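Checkliste Kindersicherheit, Ferienwohnung Lukholm – Durchgang Oktober

Rauchmelder Schlafzimmer: in Ordnung, beide piepsen brav.
Fenstergriffe: 4 geprüft, einer hakt noch ein wenig, bitte bei Gelegenheit ölen.
Steckdosen: fast 16 Schutzkappen sitzen, im Flur fehlen 2.
Kleinteile: offen. Ihr Lieben, Haarschmuck mit Perlen bitte nie in Reichweite der Kleinsten lassen – so hübsch er auch ist! Am besten kommt er hoch in den Schrank.

Pao-chu Tsang
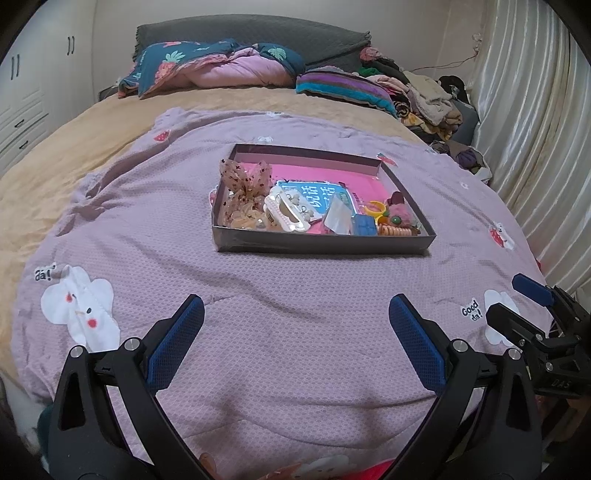
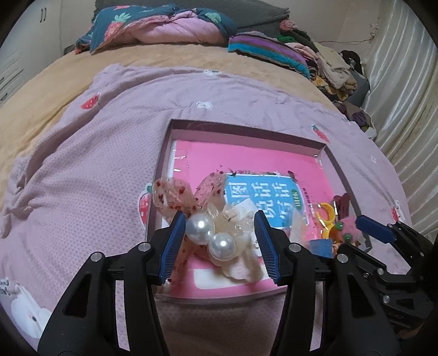

Zu »Kleinteile«: Haarschmuck und Schachtel auf dem Bett

Zuletzt geprüft:
Haus Usard
Haus Clekden
Gartenhaus Ung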